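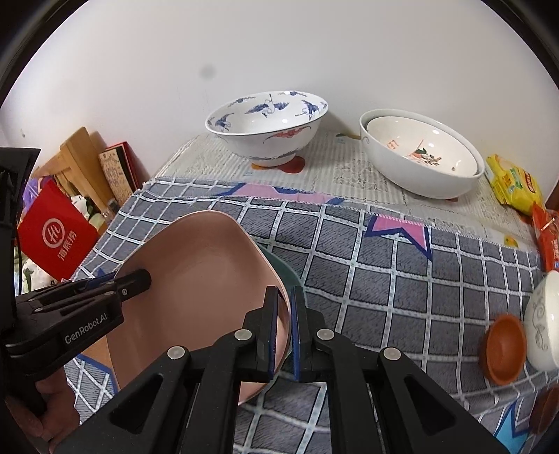

Oyelaran House Social Club: Kitchen and Tables Team

Laying and clearing a table with mixed dishes

Most of the dishes in our cupboard came from different homes, and hardly any of them match. These notes cover how we put them out for a shared meal and how we get them back on the shelf without chips. They apply to the long table in the Bokberg room and to smaller tables at home.

What you need

One heavy cloth for the part of the table where people eat
One lighter cloth, lace if you like, for the serving end
Plates and bowls, washed and fully dry
Two tea towels
A tray with a raised edge

Cloths first

Put the lighter cloth down before anything else and smooth it from the middle outwards. Lay the heavy cloth over the rest of the table. A cloth with a fuzzy surface holds plates better than a shiny one, and a checked one helps you line things up. Ours is blue-gray with thin white lines and pink stars, and we use the lines as a guide for the front edge of each plate.

Check the overhang. About 30 cm is plenty. Any more and it catches on knees when people pull their chairs in.

Plates

Set the square plates first, as they take up more room than they seem to. Hold each one by the rim, near a corner, and lower the far edge before the near one. Do not slide a plate across lace. The foot of the plate can catch in the open pattern and pull a thread.

Colours can be mixed freely. Pink next to dark green looks fine, and it makes it easier for people to remember which plate is theirs.

If you are short of space, stack no more than 6 plates of one shape in a pile. Keep square and round plates in separate piles.

Bowls

Large bowls go at the serving end. If a bowl is painted on the inside, leave it empty until the food is ready so that people can see it. The blue-and-white one with the cranes stands on a small foot, so make sure there is no fold of cloth under it.

Put smaller bowls nearer to the people who will use them. Leave a hand's width between bowls if you can. When they have to touch, put the heavier one down first and bring the lighter one up to it slowly.

Crisps and other bagged snacks stay closed at the back until everybody is sitting down. Once opened they go into a bowl, and the bag goes in the bin.
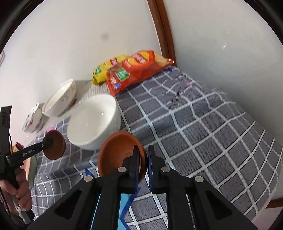 White and terracotta-brown bowls on the table, with the snack bags behind.

Clearing away

Scrape all the plates before you stack any of them. Carry bowls one at a time, or two on the tray with a folded tea towel between them. Unglazed or rough pottery should be kept off glossy white dishes, as it can leave marks.

Wash by hand in warm water. Dry the foot of each bowl as well as the inside.

Shake the heavy cloth outdoors. Lace is soaked in cool water for 30 minutes, then rinsed and dried flat.

Back in the cupboard

Top shelf: serving bowls, not stacked
Middle shelf: small bowls, in twos
Bottom shelf: plates, square on the left
Drawer: cloths, folded in four

The cupboard list was last checked in April. If you break something, cross it off the sheet inside the door.

Page updated 5th July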